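Two Arms and a Pile of Laundry

In a shared workshop in Stornport, a pair of secondhand robot arms is slowly being taught to fold T-shirts.

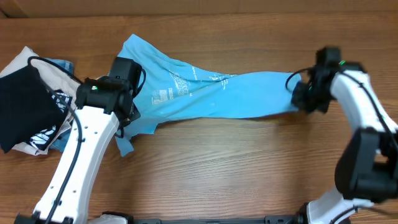 Malathi Kaimal paid $668 for the first arm and a little less for the second, which came with a stripped wrist joint and no power supply. She fixed the wrist over a winter of evenings at the Brirkgate workshop, where members pay by the month for bench space and the use of the tools. By February she had both arms bolted to one rail and moving without hitting each other.

She works days as a billing clerk and had never built a robot. Her first plan was to have the arms sort screws. She dropped it after two weeks. Screws are small, the grippers are not, and a tray of dividers did the job better.

"I had a basket of clean clothes in the car," she says. "I brought it in and started with that."

Cloth turned out to be much harder than anything she had tried. A box has the same shape each time it is picked up. A shirt doesn't, and the arms have to find two good places to hold before they can do anything else. If one gripper takes the collar and the other takes a hem, the shirt twists when they pull. Pull too far and the seams go. Kaimal has a bag of T-shirts with stretched necks under the bench, and she now buys her practice shirts at the thrift store on Politis Street.

She trains the system by guiding the arms through the job herself, using a pair of smaller hand-held controllers that the big arms copy. Each run is saved. She started with 10 runs, which taught the arms to grab a shirt and not much more. At 1,000 they could lay one flat if it began close to flat. She has now recorded more than 3,000, most of them between 7 and 9 in the evening, when the saw room is closed and the benches don't shake.

The controller software is called Sestano, after the street she grew up on. It runs on an old desktop computer with one fan that she has replaced twice. Other members have helped with parts of it. One rewrote the section that stops both arms if either motor draws too much current, and another printed new finger pads after the original ones kept slipping on thin cotton.

Cables are still a problem. They need enough slack for the elbows to bend all the way, and slack cable catches on sleeves. She has tried clips, spiral wrap and a length of elastic. The clips worked best until one snapped in the middle of a run.

A finished fold takes about four minutes, and plenty of attempts have to be stopped and started over. Jeans are on the list for summer. So are towels, which she expects to be easier, and fitted sheets, which she has no plans to try.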